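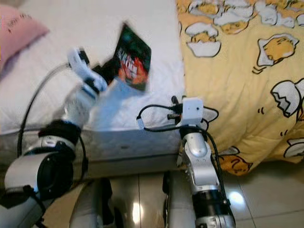 Home | Kitchen | Preserving | Storage | Ask | Sign In

Adjusting water bath processing times at higher elevation

Posted by Fandstead

Our household recently relocated to a town at an elevation of over 2,000 feet. I have water bath canned tomatoes, peaches and dill pickles for several seasons, always following the printed times in my recipe booklet, which are given for sea level. I would like to know whether those times remain suitable, and whether the same correction applies to all three foods. I would also appreciate guidance on whether jars that were processed at the former address need any attention now that they have been moved. The tomatoes are packed in quarts and the remainder in pints. The harvest here begins in August, and I wish to have the matter settled before then.

Vodevex

Printed times for sea level should not be used without adjustment at your elevation. Water boils at a lower temperature as elevation increases, and the contents of the jar therefore receive less heat in the same number of minutes. For water bath canning, the correction is made by adding time. A stronger flame will not help, as boiling water does not become hotter when it boils harder.

The amount to be added depends on the food, the style of pack and the jar size. Please consult a current, tested recipe that includes an elevation table, and read the row that covers your location. Do not carry the figure for one food across to another. Peaches packed hot and peaches packed raw, for instance, may appear in separate tables.

Tomatoes require one further step at any elevation. Bottled lemon juice is to be added to each jar before filling, in the amount of 2 tablespoons per quart or one tablespoon per pint. Fresh lemon juice varies in strength and is not a substitute.

Timing begins when the water has returned to a full boil with the jars covered - not when the jars are lowered into the canner. If the boil stops at any point, bring it back and start the full time again.

Jars that were correctly processed and sealed before your move do not need to be processed a second time. Inspect each lid after transport. Any jar with a loose or raised lid, a leak, or an unusual odor on opening should be discarded without tasting.

Liang

I am at 1,015 feet and just add a few minutes to everything. No trouble so far.

Tallilier

The preceding reply should be treated with caution. A jar may look and smell entirely normal and still have been underprocessed, and a general allowance of a few minutes is no replacement for the table. I would add that pressure canners are corrected differently: the pressure is raised and the time is left as printed. The setting also differs between dial gauge and weighted gauge models, so the table for the correct type must be used.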